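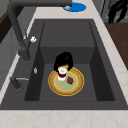 Handout 6, Comparing Grippers in Simulation
2 Jul 2020

Read this before the lab session. Bring your notes from Handout 5, mainly the part on approach poses, because the same pose definitions are used here and they are not repeated.

## What we are comparing

All of the work this week is done in Gostura, in the kitchen sink scene. There are two gripper models, and everything else in the scene stays the same:

- **Randine**: two curved fingers, driven together by one motor. The fingers swing inward as they close, so the tips drop a little during the motion.
- **Leinonen**: two flat parallel fingers. The tips stay at the same height from open to closed.

The arm model and the controller are the ones you already have. Do not change the controller gains between grippers. Last year several groups tuned one gripper carefully, left the other at the defaults, and then reported the difference as a result.

## The task

Start with the cup on the plate in the sink. The gripper comes in from above, closes on the cup, lifts it clear of the rim, and holds. A trial ends when the cup has been held clear for the full hold time, when it is dropped, or when the time limit runs out.

A sink is a harder place to work than an open counter, for a few plain reasons. The walls limit how far the wrist can tilt. The faucet takes away part of the space above the basin. A plate can slide or tip if the fingers press on it, and after that the cup is no longer where the planner thinks it is.

The last one matters most for the Randine. With a swinging fingertip, the lowest point of the gripper is reached partway through closing. If you set the approach height with the fingers open and forget this, the tips will hit the plate. Work out the drop for your cup width first, then set the height.

## What counts as a success

Use these rules as written. If you think a rule is wrong, say so in the discussion part of your report, but score by the rule.

1. The cup must be clear of the sink rim and held for the full hold time.
2. The plate may move. It may not leave the sink.
3. Contact between the arm and the faucet ends the trial as a failure, even if the cup is still in the fingers.
4. A second closing attempt is allowed if the cup is still standing. A third is not.
5. If the simulator reports deep overlap between two bodies, mark the trial as invalid and run it again with the same seed. If it comes back invalid a second time, leave it out and list the seed.

Rule 5 is there for contact problems in the solver. An invalid trial tells you about the solver settings and says very little about the gripper.

## Reference numbers

The Ranstead group ran the same task last January and gave us their logs. They ran 1178 trials with each gripper, using a fixed list of seeds. With the Randine, 1005 trials were scored as successes. They did not score the Leinonen set by rule 4, so there is no matching number for it, and part of your job is to produce one.

You do not have to run the full list. Each group gets a block of up to 384 seeds, and the block is the same for both grippers. Pairing the seeds lets you compare trial by trial, which tells you more than two separate success rates from different start positions.

For each seed, record:

| Field | Notes |
|---|---|
| seed | from your block |
| gripper | R or L |
| result | success, failure, invalid |
| attempts | one or two |
| failure type | slip, plate contact, faucet contact, timeout, other |
| peak finger force | from the log, not the screen |

Fill in the failure type during the run. Going back later takes longer than you expect, and the categories drift as you get tired.

## Camera views

You have a fixed view from above and a lower view that can be moved. The view from above is good for checking whether the fingers are centered on the cup. It is poor for judging height. Use the lower view for height and for watching the plate, and check that nothing in the foreground hides the part of the basin you need.

A plate that has tipped changes the problem in several ways at once. The surface under the cup is no longer level, one edge may be up against a wall of the basin, and the saved approach pose may run straight into the raised side. When you see this in a replay, write down the time stamp of the first plate motion and the gripper height at that time.
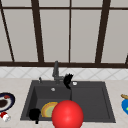 Hilkka Harju thinks the failure table is too coarse for this. Her point, sent in after reading the draft of this handout, was that "plate contact" covers two different events: the fingers touching the plate on the way down, and the cup dragging the plate sideways on the way up. The first is a height error. The second has more to do with friction and lift direction. She would split the field in two and keep everything else.

We will do that. Use **plate contact (down)** and **plate contact (lift)** in your table. If you can't tell which it was, write "plate contact (unclear)".

She also asked whether finger friction should be the same for both models. In the files you have, it is the same. That is fair for comparing shapes, but the real fingers may have different pads, so do not write that one product is better than the other. You are comparing two models under one set of assumptions.

## Before you start the long run

- Run five seeds with each gripper and watch every one.
- Confirm that the opening width at the start is larger than the cup with either gripper.
- Confirm the log is being written. Open it.
- Check the simulator version against the one on the course page. Contact behavior changed between versions.

## Report

Four pages at most, one report per group. Include the paired table (wins for R, wins for L, both succeed, both fail), the failure types for each gripper, and a short discussion. In the discussion, pick two failed trials and explain them from the log and the replay together. A plot of finger force against time is useful for a slip, less so for a plate contact.

Send questions about the seed blocks to Urho Honkanen. Groups that want to try the wide cup as an extra should finish the standard block first.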